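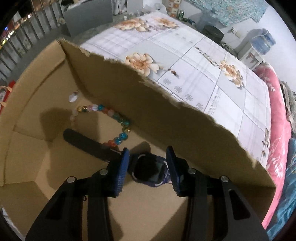
How to Mail a Small Package Without Fretting Over It

I have been sending birthday boxes to the grandchildren for a good many years now, and I've made just about every mistake a person can make with a cardboard box. Things have rattled, things have leaked, and one jar of apple butter went all the way to Endudlow and came home again on account of my sevens looking like ones. So if you've got something little to mail and you're feeling nervous, pull up a chair.

Start with the box. Most of us grab one that's much too big (I still do it in December, when the closet is full of them). You want about two inches of room on every side of whatever you're sending. If you're reusing a box, press on the corners with your thumbs. Soft corners mean it has had its last trip. Peel off or black out every old label and barcode, even the tiny ones on the bottom flap.

Next, the padding. Crumpled packing paper is my favorite, and I save all of mine in a pillowcase behind the dryer. Make a good thick layer on the bottom, set your item down in the middle, and then tuck more paper around the sides before you cover the top. Newspaper works too, but the ink comes off on light-colored things, so wrap those in tissue first.

Now close the flaps, hold the box with both hands and give it a gentle shake. If you hear or feel anything slide, open it back up and add more paper. I know it's tempting to let it go at this point – please don't!

Anything with a battery deserves a little extra care. Turn it off all the way, pad it so no button can get pressed, and ask at the counter before you seal the box. The rules depend on the kind of battery and where it's headed, and they do change.

For tape, use the real packing kind, two inches wide. Run one strip down the center seam and let it hang over each end, then one strip across each edge, top and bottom, so it looks like a capital H. String and masking tape only get caught in the machines.

Write the address on the largest side, in marker, and slip a second copy inside with your phone number on it. That second slip is what got my nephew's slippers to Goltoston after the label tore off.

Last of all, weigh it at home if you have a kitchen scale. My most recent one cost me 95 cents more than I'd planned, all for a bag of butterscotch I threw in at the end. I'd go on a Monday, too, after lunch, when the line is short and the clerks have time to chat.

Questions? Write to Kistura Home Pages, P.O. Box 2735, Goltoston | © Kistura Home Pages | Back to top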